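Visit report: Pomine paper mill, open day

The Pomine mill opened its converting and coating halls to outside visitors on 9 September 2019. I attended with Beca Rowlands, who buys stock for the Rukgate print shop and had questions of her own about curl. The notes cover the wet end briefly and the finishing side in more detail.

Visitors were taken round in groups by shift staff. Ours was led by Tadeo Cabral, a process engineer on machine 2. Ear protection was issued at the door, and most questions had to wait for the corridor between halls.

Machine 2 makes uncoated sheet from 60 to 200 gsm. Grade changes go in small steps up the weight range and then back down, and the full cycle takes 3 weeks. Orders for a light sheet placed just after the light end has run will therefore wait for most of a cycle, unless there is stock in the warehouse. Rowlands noted this against two late deliveries from last November.

The headbox was replaced during the last long shutdown. Cabral said the cross-direction weight profile is flatter than before, and that the remaining variation is at the tending side, where the felt wears first. Profile charts were posted in the control room. They showed a small rise at one edge on the heavier grades and very little on the light ones.

Drying is conventional steam cylinders. The top and bottom rows are controlled separately, and the difference between them is the main tool for correcting curl. Rowlands asked whether the setting is kept per grade or adjusted per reel. It is stored per grade and then trimmed by the operator after the first reel is sampled. 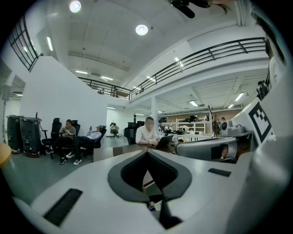
Brightness and shade are checked on every reel, and the mill's own white is slightly blue. A customer who wants a warmer sheet has to ask for it when ordering. Cabral made the point that white is a poor word in a specification, as two surfaces can both be called white and differ plainly once they are side by side. Gloss and shape confuse the eye further: a curved white surface, like the big sweep of white across the picture, is harder to judge by eye than a flat sheet. The lab measures flat samples on a standard backing and keeps a retained strip from each reel.

The sheeter hall was the last stop. Two lines were running, one on a Troncoso cutter and one on an older unit due for removal. Squareness on the Troncoso line was good on the samples we were handed. The older line left visible dust on the cut edge, and Rowlands took a few sheets back to try on press.

Wrapping is done with a moisture-barrier liner. The mill asks printers to leave pallets closed in the pressroom overnight before opening. Parking is at the east gate, and the canteen closes at two.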